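Sirkari Bagged Parts, handheld gripper demonstrations

Summary
1714 demonstrations of tabletop handling of items in plastic bags, recorded by hand with a two-finger gripper tool. No robot was used during collection. 1627 episodes passed review and make up the default split; the remaining 83 usable but incomplete episodes are in "partial". Four files were corrupt and were dropped.

Collection
Recorded in August at two sites, Fusville and Latstead. Operators worked at a table from a short written prompt and ended each episode themselves. Fingers are rigid black blocks. Site is stored per episode, as lighting differs between the two.

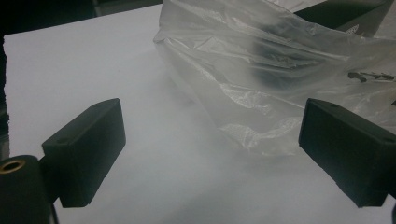 Contents of each episode
- video: wrist view, compressed
- pose: tool position and orientation, tool frame
- width: finger opening, normalized to 0-1
- prompt: task text as given to the operator
- site: fusville or latstead

Episodes longer than 900 steps are split on load. Set split_long to false to keep them whole.

Known issues
Pose tracking drifts when the tool is held still close to the table. Clear film is hard to segment, and the masks shipped with v1 should not be used for training. Width was zeroed once per session at Latstead and once per episode at Fusville.

License and contact
Research use only. Report bad episodes by ID in the Saliba issue tracker.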